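Gergate Repair Library - progress report, November

Quick update, sorry for the short form. Full accounts go in with the year-end return.

Loans. 26 households joined this period, most from the Pinheiro flats. Sewing machines and the carpet cleaner still go out the most. Power tools slower now the weather's turned. Late returns are down a bit since we moved to text reminders, phone calls were eating up whole mornings.

Money. Spent 3000 of the grant so far, nearly all on shelving, rent at Tevham Street and the electrical safety tester. The 500 set aside for printing not touched yet. Would like to move it to replacement parts if you're OK with that - please confirm by email so we have it on file.
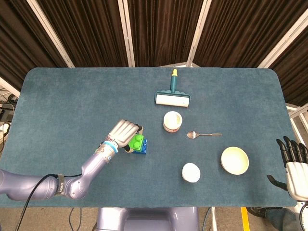 Clothing and textiles is the part we underestimated. Waiting list for the mending evenings is full through to spring, and people bring coats, curtains, a tent once. Next purchase is consumables: thread, needles, patches, and lint rollers like the one on the blue felt table, becuase wool coats need cleaning off before anyone can see where the hole is. Also want a second steam iron. First one leaks.

Problems. Door lock at Tevham Street sticks, landlord told twice. Catalog software lost a week of bookings in the update, re-entered by hand from the paper slips. We are keeping the paper slips. Insurance renewal came in higher than budgeted, quote attached seperately.

Next period. Open on Sunday afternoons as a trial. Bike stand to be installed if the delivery shows up. Talk at the Pinheiro flats residents' meeting, date not set. Need a decision from you on the second year before we sign the lease again - landlord wants an answer before the holidays.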